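첫 출근, 자전거로

오다 아문센은 아침 일곱 시부터 다리 위에 서 있었다. 손에는 계수기, 목에는 호루라기, 주머니에는 식은 감자빵 두 개! 오늘은 케틸손 다리의 자전거 차로가 처음 열리는 날이었고, 시청 교통과에 들어온 지 13일밖에 안 된 오다에게는 생애 첫 현장이었다.

“몇 대나 올 것 같아?” 군힐이 물었다. 군힐 라우리첸은 이 도시에서 29년째 신호등 시간을 맞춰 온 사람이다.

“200대요!”

군힐은 웃지 않으려고 애쓰다가 결국 웃었다. 작년 9월에 같은 자리에서 셌을 때는 오전 내내 마흔한 대였다. 그나마 그때는 차도 가장자리로 버스에 떠밀리듯 달리던 사람들이었다.

일곱 시 십 분, 첫 자전거가 나타났다. 빵집에서 일하는 에이빈뒤르였다. 앞 바구니에 밀가루 포대를 싣고 새로 칠한 초록 선 위를 달려오는데, 어찌나 활짝 웃는지 오다는 하마터면 계수기 누르는 걸 잊을 뻔했다.

“안 흔들려요! 포대가 하나도 안 흔들린다고요!” 그가 지나가며 소리쳤다.

그 뒤로는 한동안 조용했다. 갈매기 몇 마리, 버스 한 대, 또 버스 한 대. 오다는 감자빵을 하나 먹었다. 강바람이 정말 좋았다. 차도와 자전거 길 사이에 턱이 하나 생겼을 뿐인데 다리가 전보다 훨씬 넓어 보였고, 난간 너머로 보이는 부두까지 새것 같았다. 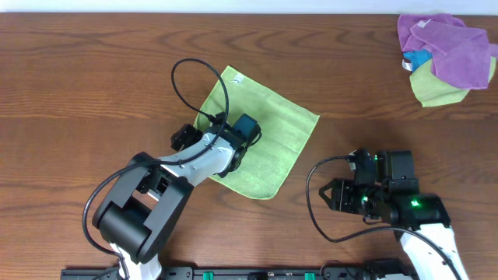
여덟 시가 되자 언덕 쪽에서 종소리가 들렸다. 따르릉, 하나. 따르릉, 따르릉, 셋, 넷. 학교 가는 아이들이었다! 맨 앞에는 아우뒤르 담고르 선생님이 노란 조끼를 입고 달렸고, 뒤로는 헬멧이 구슬처럼 줄줄이 이어졌다. 세발자전거를 탄 동생까지 하나 끼어 있었다.

“세발도 세요?” 오다가 다급하게 물었다.

“바퀴 있고 사람이 밟으면 세는 거야.” 군힐이 말했다. “빨리 눌러, 지나간다!”

오다는 눌렀다. 엄지손가락이 얼얼해지도록 눌렀다. 아이들 다음에는 조선소 사람들이 왔고, 그다음에는 첼로를 등에 멘 여자가 왔고, 짐자전거에 개를 태운 할아버지가 왔다. 개는 귀를 뒤로 날리며 아주 점잖게 앞만 보고 있었다. 누군가는 다리 한가운데 멈춰 서서 강을 구경했다. 차도로 다니던 시절에는 꿈도 못 꾸던 일이었다.

정오에 군힐이 계수기를 받아 들여다보았다. 그러고는 안경을 벗어 소매로 닦고 다시 들여다보았다.

“187.”

“아, 열셋 모자라네요.” 오다가 말했다. 그런데 이상하게 하나도 아쉽지 않았다. 마흔한 대가 백팔십일곱 대가 되다니, 이게 얼마나 굉장한 일인지 다리 끝까지 뛰어가며 외치고 싶을 정도였다.

군힐은 조사표에 숫자를 적고 서명한 다음, 다리 밑에 세워 둔 시청 승용차를 한참 바라보았다.

“너 자전거 어디 세워 놨어?”

“저쪽 가로등 옆에요. 짐받이도 있어요!”

“난 뒤에 안 타. 옆 대여소에서 하나 빌릴 거야.” 군힐은 벌써 걷고 있었다. “오후 조사는 두 시부터지? 그 전에 두 번은 왕복할 수 있겠네.”

오다는 남은 감자빵을 반으로 쪼개 군힐에게 건네고, 자물쇠를 풀러 달려갔다.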